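[Amp-list] Re: Wultik combo, hum after recap

Print | E-mail this message
2 comments | 0 shares

Shirin Amini wrote:
> Mine hums even with the volume at zero. New filter caps went in
> back in November. Is it the reverb tank?

Hi Shirin, I had the same trouble with my Wultik, serial 549, and I blamed the tank for weeks! Try pulling the tank leads first – if the hum stays, look at the heater wiring (mine ran right past the input jack, ugh). I moved it over and it's so much quieter now.

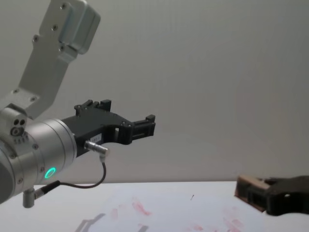 Sayaka wrote back to me off-list that hers only went quiet once she swapped the 2 preamp tubes, so maybe do that before you get the iron out. A used pair cost me around 85 dollars and they sound great, very warm with the Gollar pickups.

Sabine Ruppert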